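スクンデン（Skunden）について
会社案内 ― 私たちの仕事と、私たちが守っている決まりごと

スクンデンは、ロボットを使う現場のための「決まりごと」を書く会社です。ロボットは作っていません。売ってもいません。
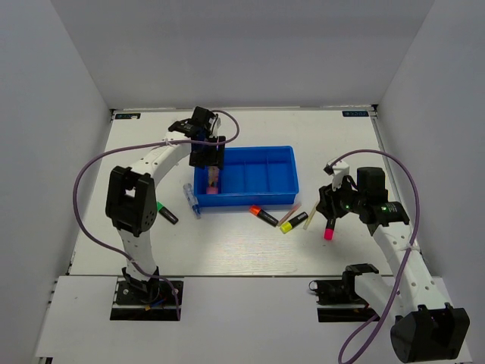
初対面の方に社業を説明すると、たいてい一拍おいてから「それは、会社になるのですか」と聞かれます。なります。1988年からなっています。もっとも創業当時の仕事は工場の機械に貼る注意書きの文面を考えることで、ロボットの「ロ」の字もありませんでした。「手を入れるな」と「手を入れないでください」のどちらが事故を減らすかについて、先代は三週間悩んだと伝えられています。結論は記録に残っていません。記録を残すという規程が、まだなかったためです。

現在は、卓上の小型アームから搬送ラインまで、作業手順書、運用基準、点検票、教育用の資料を作成し、お客様の現場で試し、直し、また試すことを業務としています。社員は43名。うち8名が、社内で「読む係」と呼ばれる査読担当です。残りの社員は書く係か、現場に行って叱られる係です。

■ 何をお引き受けしているか

ご依頼の多くは、次のような場面から始まります。

・ロボットを導入した。動く。しかし、誰がどこまで触ってよいのか決まっていない。
・手順書はある。あるが、書いた人しか読めない。その人は異動した。
・二台のアームを同じ台に据えたところ、互いに遠慮なく同じ場所へ手を伸ばす。
・監査の日程が決まった。決まってしまった。

最後の場合が一番多く、一番お急ぎです。お急ぎの案件もお受けしますが、読む係の査読日数は短縮できません。これは社長が頼んでも同じで、実際に頼んで断られています。

お引き受けしていないものも書いておきます。機器そのものの安全認証、法令上の適合判定、および「とりあえず厚みのある書類」の作成です。三番目については、かつて200ページの手順書をご所望のお客様がいらっしゃいました。お納めしたのは表裏一枚で、しばらく口をきいていただけませんでした。その後、追加で三枚のご注文をいただきましたので、和解したものと理解しています。

■ 私たちの基準

スクンデンの文書は、すべて社内基準「オスム（Osum）」に沿って書かれます。名前の由来は何度か調べましたが、社内に諸説あり、どれも酒席で生まれたもののようです。全文はお客様にだけお渡ししていますが、骨組みは公開しています。

一、一つの文で頼むことは一つまで。
「電源を確認し、必要に応じて周囲に声をかけつつ起動すること」という文には、仕事が三つ隠れています。隠れている仕事は、忙しい日に忘れられます。

二、「適切に」「十分に」「必要に応じて」を使わない。
この三語を禁じた日、社内の文書の半分が何も言っていなかったことが判明しました。大変気まずい午後でした。

三、台の上に置くものは、種類と置き場所を先に書く。
双腕の作業台で文房具の仕分けをする手順であれば、対象がペンなのか蛍光ペンなのか、トレイのどの区画に、どちら向きに入れるのかまで決めてから始めます。キャップは上か下か、という議論に半日かけたことがあります。外の方にはくだらなく見えるでしょう。中の者にもそう見えていました。

四、二台のアームが同じ領域に入る手順には、優先順位を書く。
人間同士なら「お先にどうぞ」で済みますが、あれは高度な技術です。どちらが先に入り、もう一方がどこで待ち、いつまで待つのかを書きます。待つ場所を書き忘れると、待つべきアームは律儀に、いちばん邪魔な場所で待ちます。

五、ケーブルの取り回しも手順のうちとする。
可動範囲の図にアームしか描かれていない資料は、差し戻します。手首が回れば、そこから伸びる線も動きます。

六、止め方を最初のページに書く。
動かし方は二ページ目からです。逆の順番で書かれた手順書を見つけた場合、読む係は赤ペンを置いて席を立つ権利があります。

七、落としたときのことを書く。
把持に失敗しない前提の手順書は、私たちの分類では小説です。落ちたものを誰が拾うのか、拾う前に何を止めるのか、再開の合図は誰が出すのか。この部分を書くのに、たいてい本文と同じだけの時間がかかります。

八、書いた人以外の人が、書いた人のいない部屋で読んで実行する。
できなければ書き直しです。書いた人が窓の外から身振りで助けることも禁じられています。この但し書きは、あとから加わりました。

■ 仕事の進め方

はじめに現場を拝見します。このとき手順書は見せていただかなくて結構です。先に読むと、書いてあるとおりに見えてしまいます。担当者は隅に立って、作業を一とおり見ます。話しかけていただいても構いませんが、返事はあまり面白くありません。

次に、現場の方が実際にしていることを書き出します。たいていの現場には、どこにも書かれていないのに全員が守っている作法があり、同時に、大きく掲示されているのに誰も守っていない規則があります。前者は文書に入れ、後者は理由をうかがいます。理由が「昔からあるので」であれば、外すことをご提案します。外す際に抵抗なさるのは、なぜか守っていない方々です。

下書きができると、読む係に渡ります。ここから先、書いた本人は口を出せません。読む係は下書きを持って、社内の試験室「プレットサイド（Pletside）」に入ります。お客様の作業にできるだけ近い段取りを組み、書かれたことだけを行います。書かれていないことは行いません。「常識で補う」は反則です。一度、「トレイに入れる」とだけ書いて「トレイを台に置く」を書かなかった手順がありました。その日の査読は、開始から終了まで、全員が立ったまま静かでした。

試験を通った文書は、お客様の現場でもう一度試します。ここで必ず何か見つかります。見つからなかった場合は、試し方が悪かったと考えて、人を替えてやり直します。

納品後は、年に一度、十月に見直しをご案内しています。なぜ十月なのかというお問い合わせには、ほかの月が忙しいからとお答えしています。機器の更新や配置の変更があったときは、十月を待たずにご連絡ください。アームを台ごと少しずらしただけ、というのも配置の変更です。少しずらしただけの件のお電話を、私たちは何度もいただいています。

■ ウィビソノ方式について

お問い合わせの多い「ウィビソノ（Wibisono）」は、当社の点検票の書式です。特徴は、チェック欄に「はい」がないことです。

通常の点検票は「異常なし」の欄に縦一列に印をつければ完成します。慣れた方なら、機械を見ずに完成させられます。ウィビソノでは、印の代わりに見たものを書きます。グリッパーの指先の状態、表示灯の色、台の上に残っていたものの名前。どの欄も、見ないと埋まりません。

導入初週の評判は、どちらのお客様でも悪く、「面倒」の一語に尽きます。二週目には欄外に絵を描く方が現れます。絵は歓迎しています。査読担当の机には、ある現場から届いた、グリッパーに見つめられているナットの絵が貼られています。点検票としても有効な一枚でした。

■ 代表からのご挨拶

ハーマン・チン（Herman Chin）
代表

会社案内の挨拶というものは、読まれないことで知られています。そこで短くします。

私は入社以来、規則を書くことを職業にしてきましたが、規則が好きなわけではありません。多くの場合、規則は短いほうがよく、いくつかの場合にはないほうがよいと思っています。ただ、腕が二本ある機械の隣で、腕が二本ある人間が働くようになった以上、どちらの腕が先かは決めておかなければなりません。

当社の規程集は、私が代表になったときより薄くなりました。その薄くなった規程集の中に、代表の挨拶は四百字以内とする、という一条があります。制定したのは私です。読む係がすでに数えはじめていますので、このあたりで失礼いたします。

■ 見学について

プレットサイドは見学していただけます。受付は午前十時からです。次の点をお守りください。

・黄色い線の内側に入らないこと。
・稼働中の台に物を置かないこと。ペン一本でも置かないこと。
・荷物は入口の棚に預けること。
・停止ボタンの位置の説明を、最後まで聞くこと。
・担当者が「止めます」と言ったら、その場で動かずに待つこと。

見学のしおりもオスムに沿って書かれています。読みにくい箇所を見つけた方は、受付の赤ペンでその場に書き込んでください。書き込みのあるしおりは回収し、読む係が全部読みます。前回の改訂では「棚」がどの棚を指すのかわからないというご指摘をいただき、棚に「棚」と書いた札をつけました。

■ 採用について

書く係と読む係を募集しています。ロボットの知識は入社後に身につきます。書く係の選考では、ご自宅のお茶の淹れ方を手順書にしていただき、面接官がそのとおりに淹れて飲みます。これまでに、湯を沸かさずに終わったものと、急須の蓋を取らずに湯を注いだものがありました。後者の方は現在、読む係の主任です。

選考書類の様式は、お問い合わせの窓口からご請求ください。記入の手引きは表裏一枚です。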